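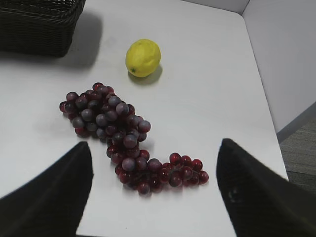 Citing an entry from a parliamentary journal

Last revised Mar 22, 2020

These steps apply to printed journals of either House and to the transcripts held in the Pretley index. They do not cover reports of debates, which have their own form.

1. Find the volume number on the title page. Do not take it from the spine, as rebound sets are often mislabelled.

2. Note the date of the sitting. For sittings before 1752, dates from 1 January to 24 March carry both years, e.g. 2 February 1702/3.

3. Record the page. If an entry runs over, give both pages in full: 50–58, not 50–8.

4. Name the bill or cause as the clerk spelt it. Expand a contraction only in square brackets – "& al." becomes "& al[ii]".

5. Put the parts in this order: House, volume, page, date of sitting, short title.

If you export from Nolto, check the date field by hand. It drops the second year of a double date without warning. Short titles over 24 characters are also trimmed in the list view, although the full text is kept in the record.

For a committee report, cite the day it was reported to the House.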